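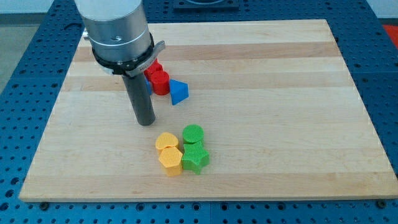 The senior side of the Grurkisham Football Club finished its season last weekend with a semi-final loss to Iltetti, and I have been asked by several members to set down a fuller account than the one carried in the club bulletin. I do so in a personal capacity. The views expressed are my own and should not be read as those of the club.

The result itself is quickly recorded. Iltetti won by two goals to nil, both scored in the second half, and were the better side for most of the final half-hour. Grurkisham had the wind before the interval and did not make enough use of it. Our best opportunity fell in the 23rd minute, when a corner from the left was cleared only as far as the penalty spot and the return shot was blocked near the line. There were appeals for handball. From where I stood, level with the eighteen-yard box on the grandstand side, the referee was well placed and made the correct decision.

The first Iltetti goal followed a throw-in that we ought to have defended. Two players went to the same man, the ball was turned inside, and the finish was low and well taken. The second came in the 75th minute from a free kick conceded in a poor position. It took a slight deflection, although I would not wish to suggest that the goalkeeper could have been expected to reach it otherwise.

Members have asked about the selection of the midfield. Our captain, Taha Helmy, had missed the previous match with a hamstring strain and was named on the bench. He came on shortly after the first goal and the side was noticeably calmer with him on the field. It has been put to me that he should have started. Having spoken with him after the match, I can report that he trained fully only once in the week before the game and had himself asked to be used as a substitute. The coaching staff respected that request. I believe they were right to do so, and I would ask that the matter be allowed to rest.

The season as a whole deserves fair treatment. Grurkisham began with a heavy defeat at Tasine, on a ground that was barely playable, and did not win until the fourth round. From that point the team lost very seldom. The return fixture against Tasine was, in my opinion, the best performance by a Grurkisham side in several years, particularly in the period before half-time, when the full-backs were permitted to push well forward and the opposition could not get out of their own half. Those who travelled to the away match at Abou Zeid Park will also remember the late equaliser there, and the long drive home afterwards.

It is proper to record some disappointments as well. Our conversion of set pieces was poor throughout. We took a great many corners and scored from very few of them, and the delivery was too often short of the first defender. The reserve side was left without enough players on more than two occasions, and on each of them younger members were called up at short notice from the under-age squads. They conducted themselves with credit, but the arrangement is not a satisfactory one and the club will need to address it before registrations open again.

I should also like to say something about conduct on the sideline. The behaviour of our supporters at the semi-final was generally very good. There was, however, a short period after the second goal in which remarks were directed at an assistant referee, and these were heard clearly by players from both teams. The official in question was young and, I am told, in her first full season. The league's code of conduct applies to spectators as it does to players. Criticism of a decision may be offered through the usual channels and in writing.

Several readers have inquired about the condition of the main pitch. The centre of the ground wore badly during the wet weeks and the area in front of the northern goal has been bare for some time. The council has advised that the surface will be closed for reseeding once the remaining junior matches have been played. Training for those who wish to continue through the break will move to the lower oval, where the lighting is adequate at the car park end and rather poor at the other. Players are asked not to use the main pitch during the closure, even for light running.

The annual presentation evening will take place in September at the clubrooms. Awards will be made for the senior, reserve and under-age sides, and the players' own award will be decided by ballot, as in past years. Families are welcome. Members still holding a match-day strip should return it, washed, to the equipment room before that evening – the goalkeeper's second jersey in particular has not been seen for a month.

Iltetti go on to the final, where they will meet Tasine. I intend to be present and expect a close match, with Tasine slightly favoured on their home form. A short report will appear on this page afterwards.

Posted 18 July 2026

2 comments | Print this post | E-mail this post

Contact | Copyright, all rights reserved | Back to top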